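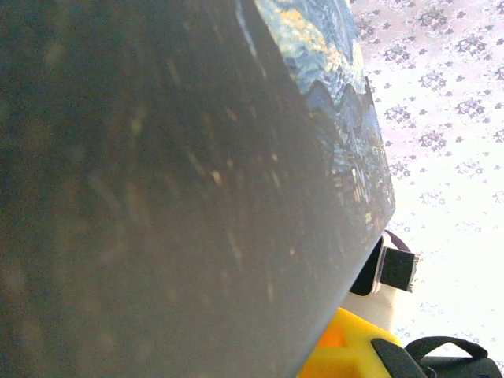 Page last changed: Wednesday, December 10, 2025

Re: [family-games] Cooperative games for mixed ages?

Hi everybody,

I've been meaning to answer this one all week, and then the week got away from me, so forgive the long note!

> We have a four-year-old who cries when she loses and a
> nine-year-old who can't stand losing to her. Is there anything
> we could all play at one table without somebody stomping off?

Oh, I feel for you. We went through the very same thing at our house, and the game that got us out of it was Pornow (the old one with the ferry and the sheep, before they changed the cards). Everybody moves the same ferry, so you win together or you sink together, and sinking is pretty funny when you're four.

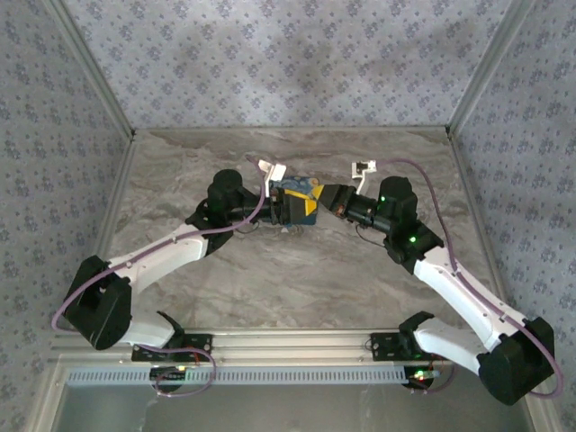

The rules say 30 minutes, but with little ones I'd set aside a whole rainy afternoon, because ours wanted to name every last sheep before we could start. We also let the youngest hold the weather cards and turn them over with a big voice. She took that job very seriously and forgot all about who was ahead.

For your older one, try giving him the harbor board from Plandberg once the first game feels too easy. It has 3 levels, and you can mix them, so he can have the hard side while his sister stays on the easy side. I wish more games did this! 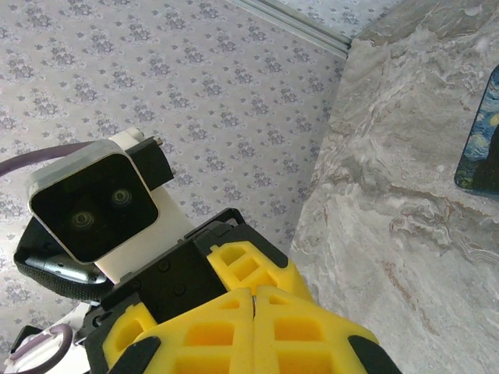 I'm less sure about Cekero. It's lovely to look at, and my mother adores it, but there's a point in the middle where one player gets picked on, and that always ended in tears for us. Maybe wait until April or so and see how everybody is doing by then.

If you can't find Pornow new, the Christodoulou toy shop had used copies on its back shelf when I was in last. Do check for the little anchor before you pay. We've been using a button for ours.

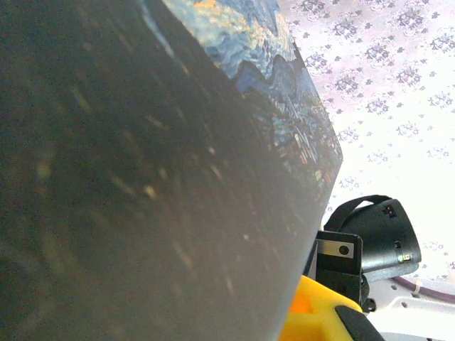

Oh, and if she still cries, let her cry a bit and then deal the cards again. Ours usually came back for the second round. Let us know what you end up playing!

Warm wishes from a very full game closet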